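Student Governance Forum > Residence Councils > Elections and Bylaws
Thread: Validity of the April vote on the residence council charter

LFahmy_Clerk
Good afternoon. I am opening this thread at the request of several hall representatives so that questions about the April charter vote may be collected in one place before the next meeting of the student assembly. My name is Loubna Fahmy and I serve as recording clerk. I will answer questions of procedure. I will not take a position on whether the charter should stand.

The record is as follows. The question before residents was whether to merge the hall councils of Malus House and Tralari House into a single residence council. The bylaws require at least 400 ballots for a charter question to be valid. The count sheet shows 558 ballots cast out of 947 eligible residents. A majority of those ballots favored the merger.

A written challenge was received at 4:40 p.m. on the last day allowed. It was signed by 6 residents of Tralari House.
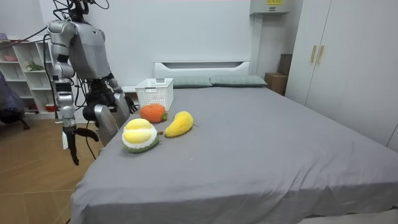 The challenge raises two points. The first is that the text of the charter was changed after it had been posted, when the section on room allocation appeals was moved from the hall council to the merged body. The second is that the notice period was not restarted after that change. The assembly is asked to rule on both.

tralari_3rdfloor
Thank you for posting the figures. I am one of the signers. I wish to state for the record that our challenge does not concern the count. We accept the count. Our concern is Article 4, which says that residents must have the final text for ten class days before voting. The appeals section was replaced on the eighth day. Residents who voted early on the basis of the first text could not have known that their own hall would lose its say over appeals.

Endolberg
I must respectfully disagree with the previous poster. Article 4 speaks of "substantial" changes. Moving a duty from one council to its direct successor is a matter of form. If the hall councils cease to exist under the merger, the appeals cannot remain with them. The first draft contained an error and the drafting group corrected it.

tralari_3rdfloor
The first draft did not contain an error. It provided for a standing appeals panel in each hall, with members chosen by that hall. Those panels would have continued after the merger. The second text removed them. I would ask Endolberg to read both versions side by side before calling this a matter of form.

Endolberg
I have now read both versions. I concede that the panels were in the first text and that I was mistaken on that point. I do not concede that their removal was substantial. Any resident may still appeal, and the deadline for doing so is unchanged.

younis_hallrep
Speaking as a representative of Malus House, I would like to know what remedy the signers are seeking. If the assembly sets aside the whole vote, the merged council cannot be seated before the fall, and the program budgets of both halls will remain frozen under the transition rule. That is a serious result for residents who had no part in the drafting.

tralari_3rdfloor
We have asked for a new vote on the appeals section alone. The request is on the second page of the challenge. We did not ask that the merger be set aside.

LFahmy_Clerk
I confirm that the second page reads as described. I should add, as a point of procedure, that the bylaws do not mention partial votes on a charter question. The assembly would first have to decide whether it has the power to order one.
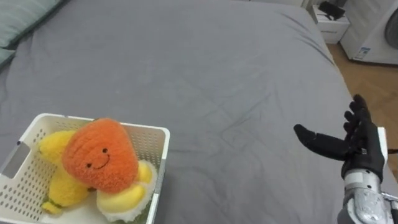
There is one earlier case that members may wish to consult. When the dining council charter was adopted, the assembly sent a single section back to the voters and let the remainder take effect. The minutes do not cite any bylaw in support. Some members at that time objected, and their objection is attached to the minutes.

younis_hallrep
I would support following that case. It protects the budgets and gives residents a proper say on the panels.

Endolberg
I would not. A decision made without citing any rule is a poor guide. If the assembly wishes to have this power, it should amend the bylaws and use the power from then on. I will be submitting a statement to that effect.

LFahmy_Clerk
Statements from both sides should be sent to the clerk's office by noon on the day before the meeting. Please limit each statement to two pages and include your hall and room number. Names will appear in the packet, and room numbers will be removed. Both versions of the charter text will be attached to the packet as well.

tralari_3rdfloor
Will the signers be permitted to speak, or may only representatives address the assembly?

LFahmy_Clerk
One signer may speak for five minutes. A representative must yield the time. Please let me know in advance who will be speaking.

younis_hallrep
I will yield my time for that purpose.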